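3.2 Songs at the Huvola mill strike

The strike choir at Huvola grew out of the night shift. Its songbook holds 25 songs, most of them older hymn tunes with new words about pay and hours. Singing began at the gate before six in the morning and stopped when the day shift had passed.
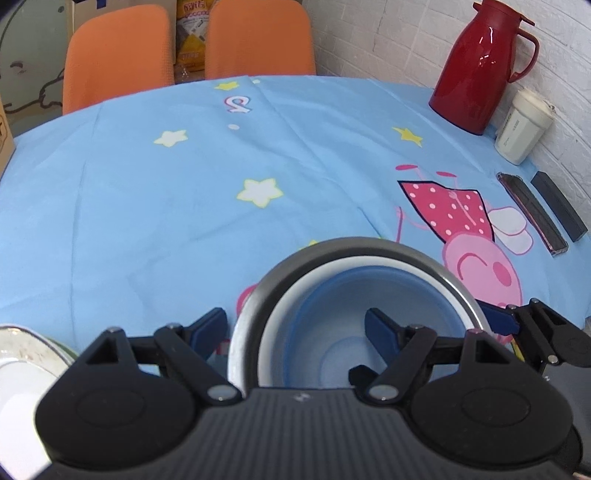
Figure 4. Bowls on a blue tablecloth.

Later verses name the owners directly – a change also found in the Stollamon songs of the same period (see Section 4).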